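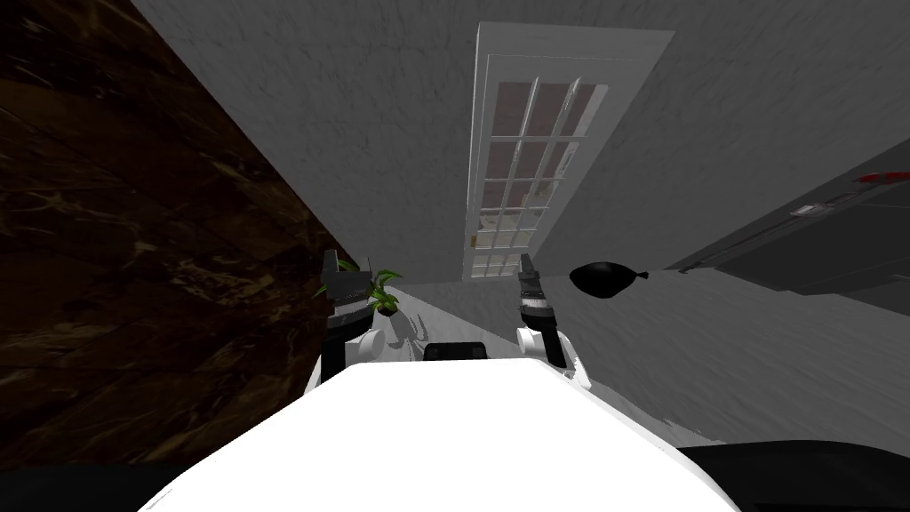 **Notes to self, grippers talk, February meetup**

Say hi, thank Oduor for the slot. Get water first (last time I croaked through the Q&A).

**1. What we were after**

So we had two candidates for the two-finger gripper, the Viltden and the Bronar, and one budget line. Everybody on the team already had a favorite, me included, and I'll just admit mine was the Bronar. Manolis wanted to buy both and fight about it later. We did it in simulation first, same torso, same arms, swap only the hands.

PAUSE. Ask who here has picked a gripper off a spec sheet. Put my own hand up.

**2. The setup, quickly**

- Head view only for the first round, no wrist cameras
- 400 grasp attempts per gripper, same seeds for both
- Rooms shuffled between runs: floors, walls, furniture, where the stuff lands
- Camera tilt shuffled too, and pretty hard. Hryhorii picked the range and I thought he was nuts

Don't get stuck on the renderer! Someone will ask; send them to Savvas at the break.

**3. Results**

The Bronar dropped 117 objects. The Viltden dropped fewer, but it was slow, and it kept closing early on anything round. I'd expected the plant pots to be the hard part and they were fine on both. Round, smooth things were miserable, especially when the fingers came in at an angle.

Then the part I really want people to hear: with the camera held level, the two grippers came out nearly tied. Turn the tilt on and the gap opens right up. So a chunk of what I'd been calling "gripper performance" was our controller misjudging depth and one set of fingers being more forgiving about it. (Slow down here, I always rush this bit.)

**4. Controller swap**

We reran everything on the Jonavlow controller with 8 tilt settings. Gyula did the overnight runs, please thank him by name. With reruns it came to some 2,575 logged attempts. Early closing on the Viltden mostly went away. Drops on the Bronar barely moved, which hurt my feelings a little.

**5. Where we landed**

Bought the Viltden. Kept the Jonavlow. Real hardware is going on the bench at Balaskas next, wrist cameras too, and I have no numbers from that yet, so don't let anybody drag a guess out of me.

If there's time: the fingertip pad story. If there isn't, skip to questions.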